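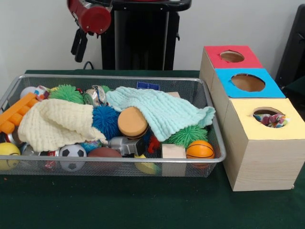
PercyS wrote:
Hello all, and sorry in advance for the ramble! I've been knitting since December and I've finally got to the washing stage, which frightens me far more than the knitting did. I have a pile of baby blankets and cloths for my niece, all wool, and I've read so many different things about blocking that my head is spinning. The textured ones worry me most. Take a waffle sort of stitch like the pale mint-blue one hanging over the basket rim – do you pin that out, or does it go flat and sad? My gran never pinned a thing in her life, bless her, and hers lasted 26 years.

Hajnalka_B wrote:
Welcome, Percy! Lovely to have a new face. Wet it, squeeze it in a towel, pat it into shape and leave it be. I never pin waffle. Stretch it and you lose all that nice squash.

Trarnthorpe Knitter wrote:
I'm going to disagree, very gently, with Hajnalka. A few pins at the corners do no harm at all, and without them mine always dry like a slice of old toast.

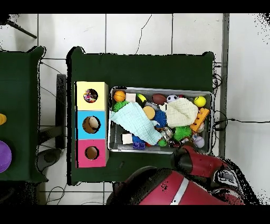

PercyS wrote:
How long should I leave a wool blanket to dry before I fold it?

Hajnalka_B wrote:
Two full days, flat, and turn it over after the first night. Longer if your house is as damp as mine, where 40 hours does next to nothing in winter.

Trarnthorpe Knitter wrote:
We agree on that, at least! And keep it away from the radiator, however tempting it gets.
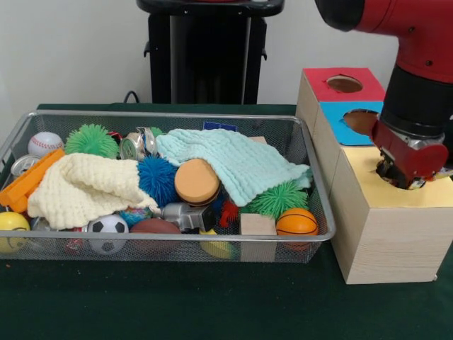

Yuzhen Jia: I'd skip wool for a baby altogether, if I'm allowed to be the awkward one. My sister had 19 things to wash every week and anything marked hand wash went to the back of the cupboard. Cotton, warm cycle, done.

PercyS wrote:
Oh dear, I've already bought nine balls of the wool! Perhaps cotton for the next lot. I'll try corner pins on one and no pins on another, and let you all know how they come out.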